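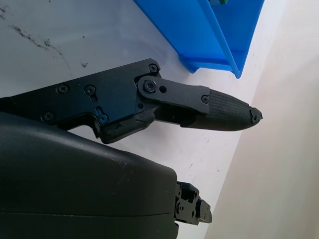
灰白色の天板を拭く際、中性洗剤とアルコールのどちらを先に用いるべきか。

中性洗剤を先とする。皮脂や粉じんを洗剤で浮かせて水拭きで除き、面が乾いたことを確かめてからアルコールに移る。順序を逆にすると、油分が薄く延びて拭き筋として残りやすい。

## 2025年3月12日 作業台天板の手入れ

記録:共用作業室 作業台担当
立会い:バルタサル・ハラ

### 経緯

昨年11月の点検以降、天板の清掃は各利用者の裁量に任せてきた。その結果、使用する洗剤も布も統一されず、同じ天板の上で艶の異なる箇所が生じている。先月の室内打合せでこの点が取り上げられ、手順を一本化するまでの間、試し拭きの結果を本帳に残すこととなった。本日はその一回目に当たる。

対象は室の奥側の作業台とした。手前の台は来週まで測定に使用されるため、対象から外している。

### 使用したもの

- Arkov 中性洗剤(原液を50倍に希釈)
- Skarnar 不織布ワイパー
- Chiang 養生テープ、幅50 mm
- 水道水、スプレー容器
- 消毒用アルコール(室の備品棚のもの)
- メラミンスポンジ(比較用、隅部のみ)

希釈は流しの横で行い、容器には希釈倍率と作成日を記入した。前回の残液と思われる無記名のスプレー容器が棚の下段にあったが、内容が確認できないため使用せず、廃液の手順に回した。無記名容器の保管は室の規則に反する。利用者各位には改めて注意を促したい。

### 手順と所見

午前中に天板の端部を養生テープで四つに区画し、区画ごとに拭き方を変えた。

**区画A** 水拭きのみ。乾いた後に斜めから照明を当てて確認したところ、手をつく位置に沿って曇りが残った。指で触れるとわずかに引っかかる感触がある。粉じんは取れているが、皮脂には不十分である。

**区画B** 洗剤、水拭き二回、乾拭き。曇りは消え、触感も均一になった。水拭きを一回で済ませた部分には細い筋が出たため、二回を標準とすることが妥当と考える。

**区画C** アルコールのみ。乾きは早いものの、布の折り返し位置に弧状の跡が残った。同じ箇所をもう一度拭いても跡の位置が変わるだけであった。急いでいるときにこの方法が選ばれる傾向があるが、日常の仕上がりとしては勧められない。

**区画D** 洗剤、水拭き二回、乾燥後にアルコール。見た目は区画Bと区別がつかない。接着作業の前など、油分を特に嫌う場合に限って行えばよい。

メラミンスポンジは、隅部の黒ずみに対して軽く用いた。黒ずみは薄くなったが、こすった範囲だけ艶が落ちた。照明の角度によっては離れた位置からも分かる。面全体への使用は禁止とし、隅部についても当面見合わせる。

### 室温・乾燥時間

開始時の室温は16 ℃であった。窓側の暖房を入れたのは十時過ぎであり、区画Aと区画Bは比較的冷えた状態で拭いたことになる。水拭き後、乾拭きを省いた場合に面が乾くまで14分を要した。区画Dでは乾拭きを併用したため、この待ち時間は生じていない。

暖房の有無による差は本日の記録からは判断できない。次回は開始前に室温を揃えること。

### テープ跡について

過去に位置決めとして貼られたテープの糊が、天板の長手側に帯状に残っていた。いつ貼られたものかは記録がない。洗剤を含ませた布を五分置き、樹脂のへらで端から起こしたところ、大部分は除去できた。残った糊にはアルコールを布に含ませて当て、こすらずに押さえて移し取る方法が有効であった。

ハラ氏からは、へらの角が面に当たると細かな傷になるとの指摘があった。以後、へらは角を丸めたものに限り、刃物状の工具は使用しない。氏が以前所属した工房では、テープを貼る際に必ず剥がす日を書き込んでいたとのことであり、当室でも同様の扱いとしたい。記入は次の形式で足りる。

> 用途/貼付者/剥離予定日

本日使用した養生テープは作業終了後に全て剥がした。糊残りは目視では認められない。

### 暫定の取り決め

本格的な手順書が整うまで、次のとおり運用する。

1. 作業終了時は乾いたワイパーで粉じんを集める。吹き払いは行わない。
2. 手あか、油分がある場合は、50倍希釈の洗剤で拭き、水拭きを二回行う。
3. アルコールは接着、塗布の前に限り、必ず乾いた面に使用する。
4. スプレーは天板に直接吹かず、布に含ませてから用いる。天板上に機材や配線がある場合は特にこれを守る。
5. 工具や締結部品を天板に直接置くときは、引きずらずに持ち上げて移す。
6. テープには剥離予定日を記入する。

四番は、継ぎ目に液が回ることを避けるためのものである。本日も区画Bの一部で直接吹き付けたところ、端部まで液が流れ、拭き取りに余分な手間がかかった。

### 備品

不織布ワイパーの在庫が少ない。Tusoraに見積りを依頼し、品番174の詰替え用を一箱発注する予定である。従来品より目が細かいとの案内を受けているが、当室の天板で毛羽が残るかどうかは未確認である。届き次第、区画Bと同じ方法で試す。

洗剤は当面足りている。希釈用の計量カップは目盛りが薄れて読み取りにくいため、更新の対象に加えた。

### 未了事項

- 手前の作業台の試し拭き。測定終了後に実施する。
- 隅部の黒ずみの原因。ゴム系の脚やマットからの移行を疑っているが、確証はない。
- 艶が落ちた隅部の経過確認。補修剤の使用は、管理者の承認を得てから検討する。
- 布の洗濯再使用の可否。使い捨てを続ける場合との費用比較が必要である。

### 追記(同日夕刻)

区画Bと区画Dを再度確認した。自然光が入らない時間帯では両者に差は見られない。区画Aの曇りは洗剤拭きで除去し、区画Cの跡も同じ手順で消えたため、台全体の仕上げは区画Bの方法に統一して終えた。

使用済みの布は蓋付きの缶に入れ、アルコールを含むものは別にした。缶の蓋が完全に閉まらない状態であったため、ハラ氏が蝶番を調整している。次回使用時に閉まり具合を確認し、改善がなければ交換を申請する。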